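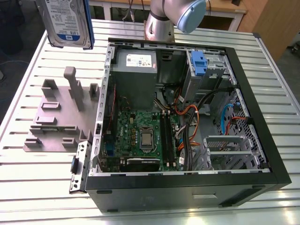
Dell tower on its side, panel off, CPU exposed in its socket.

Desktop teardown notes: order of work for the Dell towers

Category: Hardware Bench / Reuse and Repair

The Hinden workshop has settled on a written order of work for the black Dell towers coming out of the Endberg offices. Geetha Achari drafted the sheet and Manikandan Arumugam revised it in May. It applies to full strips only. Machines going back out with a new drive follow the older two-page procedure.

Unplug the unit, hold the power button for 3 seconds, and lay the tower flat with the open side up. Orientation matters for the rest of the sheet, which gives all positions with the power supply at upper left and the drive cage at upper right. Anyone working from the opposite side of the bench should turn the case first.

Data cables come out before power cables. On these units the SATA leads are light blue or red, and the color says nothing about which drive they serve. Label both ends before pulling. Press the metal clip, where there is one, and pull on the connector body. The orange, red, yellow and black power wiring stays attached to the supply and is folded back over the top rim of the case until the supply itself is removed.

Drive cage latches are blue plastic. Duarte Prata reports that most of the broken latches in the spares bin failed at the hinge after being forced with a screwdriver. Use finger pressure. If a latch does not move, check for a drive screw on the far side.

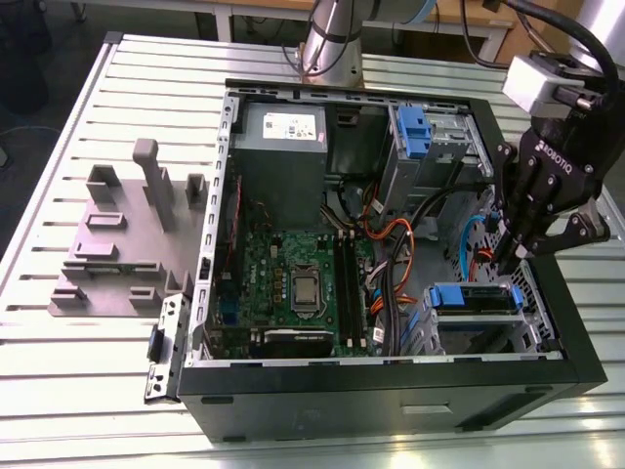

Wiring between the board and the drive cage, with the blue latches at upper right.

Memory is next. Open the latches at the slot ends fully before lifting a module, and bag modules by capacity. The expansion card along the lower edge of the board comes out after its bracket screw, pulled straight up from the slot.

The processor is left in its socket until the board is out of the chassis. Once the heatsink is off, clean the top of the processor with alcohol and a lint-free wipe, and keep the retention frame closed. Bent contacts accounted for 3 of the boards rejected at Seyoum last quarter, all from units where the frame had been opened early.

Screws go in the divided tray, one compartment per stage. A full strip should take 40 minutes at a normal pace. Record the time on the asset sheet along with the number from the power supply label; the sheet for unit 1571 was returned with that field blank and has been reissued.

Corrections to the procedure go to Vimala Gounder at the Zeltondale office. The next revision will add the slim cases, which have a different cage.

Recent items
Sorting mixed SATA leads by length
Power supply load test: revised limits
Seyoum board rejects, quarterly table
Tharindu Pramanik on wiping drives before resale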